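Unit 4: Colour, value and the neutral ground
Course handout, first-year Design Foundations
Prepared by Treasa Hayes, revised 28th March

Read this before the studio session and bring it with you. The exercises at the end are marked. The reading is in the course pack, chapter 3, and the Chauvin notes are in the folder on the Drurley shared drive.

4.1 Three terms

Hue is the name of the colour: red, yellow, blue-green. Value is how light or dark it is. Chroma is how strong it is compared with a grey of the same value. Students mix up value and chroma more than any other pair. A strong yellow is high in chroma and high in value. A strong violet is high in chroma and low in value. If you photograph both and remove the colour, the yellow will come out much paler.

The word "saturation" is used loosely in software and means slightly different things in different programs. In this unit we use chroma.

4.2 Neutrals are rarely neutral

Most greys lean one way or another. A grey mixed from black and white paint usually leans blue. A grey mixed from complementary colours can lean any way you like, depending on proportion. You see the lean when two greys sit side by side, and you lose it when one grey fills the whole field of view. Paint catalogues make use of this: the Dinen chart we use in class lists 27 greys, and most people can name the bias of only a few of them without a comparison chip.

Surroundings matter as well. A pale wall with a little lavender in it will read as plain grey until something warmer is placed against it. Put a cream card beside it and the violet shows straight away.

4.3 Simultaneous contrast

A colour shifts away from whatever surrounds it. The shift can be in hue, value or chroma, and often in all three at once. Mid-grey on black looks lighter than the same mid-grey on white. Grey on a red ground picks up a greenish cast. The effect is strongest when the inner shape is small, the ground is large and the edge between them is clean.

It follows that a small area of high chroma on a neutral ground carries a good deal of weight. It attracts the eye well before larger shapes of black, white or grey do.

Fig. 4a. Small accent, large neutral ground. Find the yellow-green block.
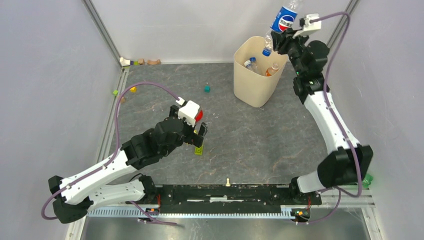 4.4 Value structure

Before choosing hues, sort out the values. Squint until the detail goes, then reduce what you see to three or four steps. Solène Chauvin's method, which we follow, is to do this in grey marker at thumbnail size and to leave colour out until the thumbnail reads clearly from across the room.

Common faults:
Too many middle values and no real dark.
Darks scattered evenly, so that nothing leads.
The lightest light placed in a corner by accident.
An outline used to rescue two shapes of the same value.

Black and white shapes against grey are a useful study subject. The ground supplies the middle step and the objects supply the two ends. Long diagonals help too — they give you something to measure the value changes along. 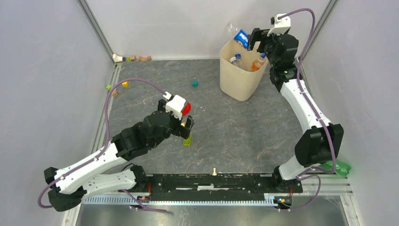
Fig. 4b. Grey walls, dark grey mat, white and black forms. The purple cables are the note to watch.

4.5 Exercises

1. Make a five-step grey scale in gouache, each chip 15 mm square. Cut the chips out and mount them on white card. Use Stemov or Heydari gouache; student sets dry unevenly.
2. Draw Fig. 4b as a three-value thumbnail in grey marker. No line work.
3. Paint one grey chip and place it on four coloured grounds. Write down the cast you see on each before you discuss it with anyone.
4. Take your thumbnail from exercise 2 and add one accent of high chroma. Do it again with the accent in a different position. Write two or three sentences on which version holds together better.

Work is due at the start of the next studio. Put your name and student number on the back of each sheet, in pencil.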